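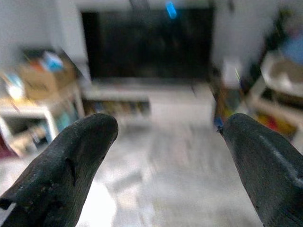

Canwood Pulse Growers
Export Readiness Project: progress report for the second half

Summary for those with a meeting to get to

The chickpeas are fine. The paperwork that goes with the chickpeas has improved. We have shipped two trial consignments out of Skevport, one of which arrived with all its documents in the same order as its containers. Spending is under budget, mostly on account of things that haven't happened yet.

Milestone 1: Trial consignments

The funding agreement asked for two trial shipments of bagged desi chickpeas to a buyer with no prior dealings with our growers. Both have gone. The first left Skevport in March and sat at the other end while three parties discussed whether "chick peas" and "chickpeas" were the same commodity. The view was eventually reached that they were. Storage charges for the period of reflection are in the attached accounts under Sundries.

The second left in June with every certificate spelled one way. It cleared without comment, and the buyer has asked for a price on a further 100 tonnes. A request for a price is a long way from an order, and we have not put it in the forecast. Growers have been told the same and have largely ignored us.

Milestone 2: Grading and labelling

The grading standard now runs to 6 pages, down from a draft that several growers described in terms we won't reproduce. It covers seed size, splits, staining and moisture, and has been adopted by everyone supplying the trial. Bag labels are settled in English and in the buyer's language, and the translation has been checked by a second translator, who disagreed with the first about the word for "screened". We have used the second one's word.

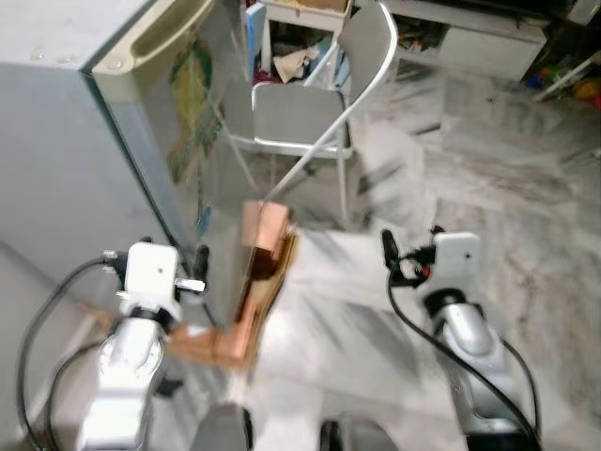

Labelling took longer than the work plan allowed, and a fair part of the delay was the matter of where to keep things. Retained samples have to be stored for each lot, along with the bag proofs, the superseded bag proofs and the pallets of bags printed before the word for "screened" was settled. The agreement includes a small allowance for fit-out of shared space, which we have so far left alone. The room is as cluttered as it was when we last reported, though the grey marbled floor continues to give it the air of a modest bank. We would like to carry the allowance over and put it towards shelving.

Milestone 3: Freight

Eskildsen quoted on the inland leg and was the only carrier to return the form with all the boxes filled in. They now hold the work until the end of harvest. Transit from Canwood to the port has been reliable, except in the week the rail crossing was resurfaced, when it was scenic.

Container availability remains the chief headache. Food-grade boxes go to whoever books first, and the cotton people book very early indeed. We have started booking before we know what we will be putting in them, a practice our accountant has asked us to describe as forward planning.

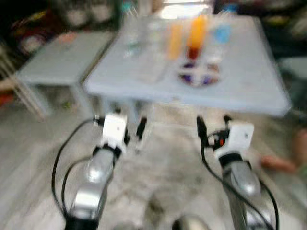

Fumigation certificates are the other half of the freight problem. The importing side wants them dated after loading, the fumigator prefers to date them on the day of treatment, and the bank wants whatever the letter of credit says, which is usually something else again. A one-page timetable now goes out with each booking showing who signs what and when. It was used for the June shipment and will be used again.

Milestone 4: Traceability

Vukavum, the lot-tracking system, is live on all supplying farms and in use on most of them. It can follow a bag back to a paddock, provided the paddock has been entered under one name. We found "Bottom", "Bottom Block" and "Old Bottom" to be the same paddock, and "Top" to be two. Cleaning this up is under way and should be finished before sowing.

Variations requested

We ask to move the market visit from August to October, after the buyer's own harvest, when there will be someone in the office to visit. We also ask to carry over the fit-out allowance as noted. Neither change affects the total.

Next period

Price the further tonnage, book containers, finish the paddock names, and dispose of the old bags. Suggestions for the bags are welcome. They are very good bags.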